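Trilluteck Home
Kitchen and Table > Cloths and Towels

The Modus Table Cloth, by Menow

Pack of 2 cloths, turquoise

If you have ever laid a table for a crowd and found yourself hunting for something soft to give the glasses one last rub, you'll understand why we have such a fondness for the Modus. It's a plain sort of thing, a cloth you keep out on the table (ours lives there, more or less permanently) and reach for before the drinks are poured, while they're being poured, and after everyone has gone home. We started stocking it in March and have been sending parcels of them out the door ever since!

Menow makes them from a fine microfiber with a short, close pile, and the edges are finished flat so there's no thick hem to drag across a rim. It is big enough to wrap right around your hand and still leave you a corner for the inside of a tumbler, and it folds down small enough for an apron pocket.

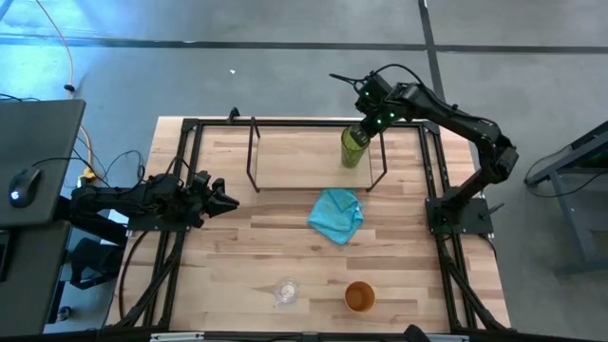 Blue-green cloth out on the wooden tabletop, green glass on the raised shelf behind.
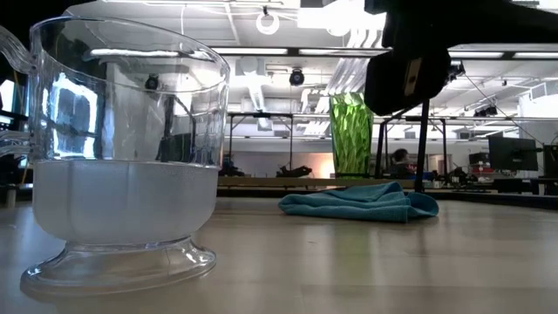
Choosing the color took us longer than you might think. Menow offers a gray and a cream as well, both perfectly nice, but they do have a way of vanishing among the napkins, and we wanted a cloth you could find from the other end of the kitchen. A turquoise one shows up beautifully on pale wood, even when it's been dropped in a crumpled heap behind a big clear pitcher of something milky, and it's cheerful company for green glass too. If your own glassware is mostly clear, or you have an orange cup or two in the cupboard, I'd still go with the turquoise.

For everyday glasses, use it dry. For a pitcher with ridges or panels in the sides, dampen one half of the cloth with warm water, work it up and down along the grooves, and then turn to the dry half to finish. Milk and milky drinks should be rinsed off first with cool water, and please do rinse the cloth as well before you hang it up. Plastic pitchers like a light hand.

Washing is easy. Warm machine wash with other cloths of a similar color, no fabric softener (it coats the fibers and you'll get streaks), and dry on low or over the back of a chair. Keep it away from fluffy bath towels, which will cover it in lint.

Details
Pack size: 2 cloths
Length: 35 cm on each side
Material: microfiber
Color: turquoise
Maker: Menow
Range: Modus

For cafes and caterers we also sell the Modus in a carton of 100, packed flat. Cartons are shipped from our Mirzaei warehouse and take a little longer to reach you, so do leave yourself a few extra days ahead of a big event. Single packs go out with the rest of your order.

Page updated October 23, 2018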